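Druvdale House, second floor: monthly office walk-round, February

Checked by Malathi Chowdary, Wednesday, with Krishnamoorthy Iyengar for the electrics

Fire exits clear: Yes. Thank you all for shifting the coats, it made such a difference!

Extinguishers in date: Yes, both, though the tag by the kitchen is fading and I've asked Shenoy for a fresh one.

Emergency lighting: One fitting out, number 34, on the back stairs. Krishnamoorthy has reported it (job 807), so do hold the rail after dark, please.

Portable heaters: One found under a chair. I do know how chilly that corner gets, but come and see me first and we'll sort something out.

Trailing leads: Much better than January. One still crosses the walkway by the printer.

Chairs and desks: No wobbles reported. Tell me if yours starts, however small it seems.

First aid box: Plasters low, a box of 60 ordered.

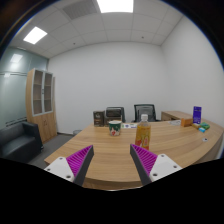
Kettle and microwave: Both tested and labelled. The microwave door wants a good wipe, and I'll bring a cloth in next time.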